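Rollunis Furniture Reuse and Home Set-Up Program
Progress report for September

Prepared by Tímea Medve, program coordinator
For: Ayten Toprak, Canpolat Community Fund

Dear Ayten,

Please find our report for the third period of the grant. I have followed the headings you sent to us, only I put the transport before the workshop, as most of the changes happened there.

Households served

In this period we furnished 24 homes. Most of the families came to us by the settlement service in Balira, and a smaller part by the women's shelter. The waiting time is still longer than we promised in the application. The reason is mainly the beds. We receive many tables and chairs, but mattresses in a good condition are seldom donated and we do not accept the ones with stains or broken springs. Chaltu Gebreyes has spoken with two motels which are renovating their rooms, and one of them has agreed in principle to give us the mattresses directly. We wait for the written confirmation.

Chaltu also rewrote the intake form. The old one asked for the number of bedrooms but not who sleeps in them, so we have delivered a double bed to a place where two teenage brothers share a room. The new form is one page, and it is available in Tigrinya, Turkish and Arabic.

Transport

The van was off the road for 3 weeks with a gearbox problem. The repair cost $847, which was not in the budget. We covered it from the fuel line, because we drove less in that time anyway, and I ask for your approval of this transfer. During the repair Erhan Değirmenci borrowed a trailer from his neighbour and made the most urgent deliveries on evenings after 5 pm. Two collections had to be cancelled and the donors found another solution. I have written to both to apologise.

Workshop

The workshop hours reached 480 for the year to date, which is on target. Erdal Tuncer continues to lead the repair bench. The majority of the work is with chests of drawers and bedside tables: loose runners, missing knobs, swollen bottoms from garage storage. Erdal now replaces the thin drawer bottoms always, also if they look acceptable, and the complaints from families have become fewer. Small dressers remain the item most requested, particularly by families in one-bedroom units, where a wide one does not fit between the bed and the door.

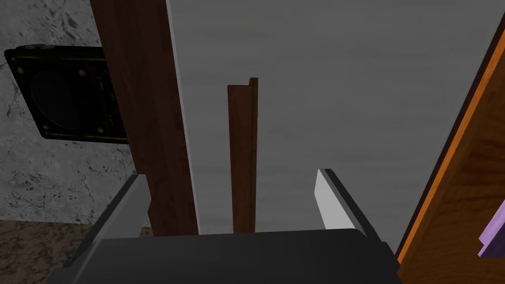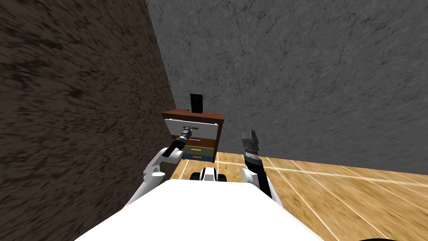
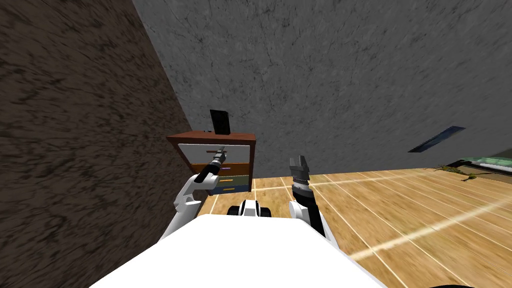
Second and third pictures: small dresser with a white top drawer.

We have also started to fix every tall piece to the wall at the delivery. In rental homes this needs the permission of the landlord, and it takes a lot of phone calls. Flotia Housing gave a general permission for all their units in August, and I hope the other agencies will follow them. Where the permission is missing, we deliver only low furniture to homes with children under five.

Storage

The lease of the shed in Balira ends in December. The owner offers to renew, but with a higher rent, and the roof above the sofa area still leaks when there is heavy rain. Erhan has looked at one other place, closer to the highway and dry, but without a loading ramp. I will send you a comparison of both costs before the next payment.

Requests to the Fund

Approval of the transfer from fuel to vehicle repair, as explained above.
Permission to move the unspent training money into the next period. The first aid course was postponed by the provider.
Your opinion about the storage, if possible before November.

The receipts are in the separate folder, in the order of the budget lines. One receipt for paint is faded, so I have attached also the bank statement.

With kind regards,
Tímea Medve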